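Startseite > Regionales > Handel & Verbraucher

Februar, 9.40 Uhr | Von Evie Naylor

Gewürze offen kaufen: Bundik erweitert Abfülltheke

Der Unverpacktladen Bundik am Alten Güterplatz bietet ab sofort 18 Gewürze zum Selbstabfüllen an. Bislang waren es nur 5, überwiegend Pfeffer und Salz. Neu im Sortiment sind unter anderem Kurkuma, Zimt, Kreuzkümmel, Piment und zwei Sorten Paprikapulver. Das teilte Inhaberin Lavanya Rai mit.

Kundinnen und Kunden können eigene Gläser mitbringen oder im Laden gegen Pfand ausleihen. Die Behälter werden vor dem Befüllen gewogen, bezahlt wird nach Gramm. Eine Mindestmenge gibt es nicht. »Viele brauchen für ein Rezept einen Teelöffel und haben danach jahrelang eine volle Dose im Schrank«, sagte Rai.

Geliefert wird die Ware vom Großhändler Tretaritz, der den Laden schon mit Hülsenfrüchten und Tee versorgt. Die gemahlenen Gewürze kommen alle zwei Wochen in kleinen Gebinden, damit sie nicht zu lange im Spender stehen. Ganze Samen und Rinden werden nach Bedarf nachbestellt. Wer möchte, kann sie an einer Handmühle neben der Kasse selbst mahlen.

Gemahlene Gewürze verlieren schneller an Aroma als ganze. Vidar Lundgren, der im Laden für den Einkauf zuständig ist, rät zu kleinen Gläsern mit dicht schließendem Deckel und einem Platz abseits von Herd und Fenster. Direkt aus dem Glas in den dampfenden Topf zu streuen, sei keine gute Idee: Die Feuchtigkeit lasse das Pulver verklumpen. Auf den Boden des Glases gehöre ein Etikett mit Sorte und Abfülldatum.
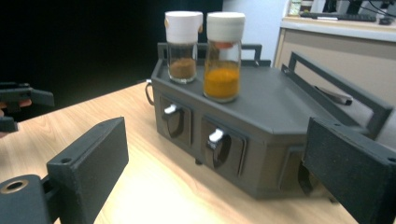

Gewürze in Gläsern mit weißem Deckel 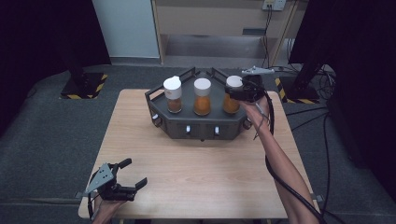
Für den Start der erweiterten Theke ist ein Kochabend geplant. Mei-kuen Kong zeigt im Nebenraum des Ladens, wie sich Currymischungen aus einzelnen Gewürzen zusammenstellen lassen. Beginn ist um 18 Uhr, es gibt 15 Plätze. Der Beitrag beträgt 12 Euro einschließlich Zutaten, eine Anmeldung an der Kasse ist erforderlich. Leere Gläser sollten die Teilnehmenden selbst mitbringen.

Ob das Angebot dauerhaft in diesem Umfang bleibt, will Rai im Sommer entscheiden. Sorten, die kaum nachgefragt werden, sollen dann durch andere ersetzt werden. Wünsche können Kunden in eine Liste eintragen, die an der Theke aushängt. Dort stehen bisher Sumach, Bockshornklee und geräuchertes Salz.

Wir verwenden Cookies, um unser Angebot zu verbessern. Mit der weiteren Nutzung der Seite stimmen Sie dem zu. Einstellungen ändern | Akzeptieren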